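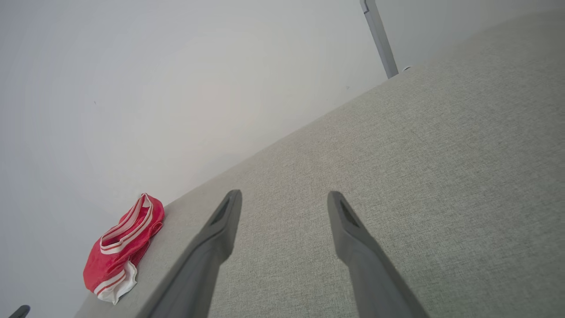
Bring Back the Mending Counter

When I was growing up in Studlow, the dry cleaner on the main street had a second counter at the back, past the rack of plastic-covered suits. You brought a coat with a torn lining or a pair of work pants with the knee gone, and a woman wrote your name on a paper tag and told you when to come back. The charge was small enough that my mother never mentioned it. The counter closed when I was in high school, and the space became a place to buy phone cases.

I think towns should want that counter back, and should be willing to pay a little to get it.

The usual case for mending is about waste, and I don't disagree with it. Clothes get thrown out in large amounts, and a lot of them have one thing wrong with them. But the waste argument has been made for years, mostly to people who already agree, and it has not changed what I see at the curb on trash day. People do not throw out a jacket with a broken zipper out of carelessness. They throw it out after it has hung on a doorknob for 8 months while they meant to do something about it.

What is missing is somewhere to take it. In the town where I live now, a zipper can be replaced at one shop, which is a bridal shop. The owner does good work, and from spring through October she is too busy with dresses to look at anything else. Last year I brought her a canvas barn coat and she told me, politely, that it would be 63 dollars and that I could get a new one for 80. She was right on both counts. I paid the 63 and felt a bit foolish walking out with it.

I have thought about that price a good deal since. It was fair. Putting a new zipper in a lined coat means opening the lining, picking out the old stitching, setting the new tape so the two sides meet, and closing everything up again. It takes a skilled person a good part of an afternoon. The price that makes no sense is the other one. A whole coat, with a zipper already in it, plus pockets and cuffs and a collar, costs hardly more than the repair because it was sewn by someone paid far less than anyone in my town would work for. So when people say that mending is too expensive, I think they have it backward, though I understand why it looks that way from the cash register.

My neighbor Darnell Alcantara disagrees with me about most of this. He spent his working life in hotel laundries and he has seen more worn cloth than I ever will. His view is that the fabric itself has gotten so poor that there is nothing to sew to. He used to send sheets out for patching and get another two years from them. By the time he retired, a sheet with a hole was a sheet that would have six holes by the next month, and patching it was money thrown away. He says the same goes for shirts. You can put a button back on, but the cloth under the button is what tore.

I take the point about sheets. I have a cheap set that went thin in the middle after one winter, and no amount of stitching would help it. But I don't think it covers everything in the closet. Coats, jeans, school bags, cushions, curtains, tents and dog beds are mostly still made of something that will hold a seam. And if people had a place to take things, they might start to notice which of their things could be fixed and which couldn't, and buy with that in mind. Right now there is no reason to look at the inside of a seam in the store, so few of us do.

There is also the matter of who knows how. I learned to sew on a button and take up a hem in a public school class that no longer exists. My daughter's school offers coding, which I'm glad of, and nothing with a needle. I used to think this could be fixed with a weekend class at the library, and I went to one. It was pleasant. We each made a tote bag. I doubt that anyone there could have replaced a zipper at the end of it, and I know I couldn't. Mending is a trade, and people learn trades by doing the same job many times next to someone who is better at it. You need a shop for that, and you need enough work coming through the door.

Edivaldo Damasceno runs the closest thing to one that I know of, in Ustis, an hour from me. He started out doing boat covers and awnings, which pay well, and he lets people drop off ordinary clothing on two mornings a week. He has one apprentice. He told me the clothing work barely pays for its own thread, and he keeps it going because it is the best training there is. A boat cover is long straight seams. A child's snow pants have a curve, a stretch panel, a cuff and a zipper, and each one that comes in is torn in a different place. After a year of snow pants, he said, she can sew anything.

His arrangement is the one I would copy. I don't believe a shop that does nothing but household mending can pay rent in most towns, and I would not ask anybody to lose their savings trying. But nearly every town has an upholsterer, a sail or awning shop, a tailor, or a dry cleaner with a spare corner. Give that business something off its rent or its property tax in return for a mending counter with posted hours and posted prices. Cap the discount at 30 percent if people are nervous about it. We have given better terms than that to chain stores which left as soon as the deal ran out.

I know the objection that a town has roads to fix and should not be in the business of zippers. I would answer that we already pay when things are thrown away. We pay for the truck, the driver and the space in the landfill, and we don't think of it as a subsidy because the bill is folded in with everything else. Some of that money could go to keeping a coat in use, and a wage would stay in town along with it.

I still wear the barn coat. The new zipper is heavier than the old one and a slightly different brown, and the lining has a line of stitching near the bottom where it was closed by hand. The left cuff is starting to fray now. I plan to take it in after the wedding season, and I expect she will tell me again what a new one costs.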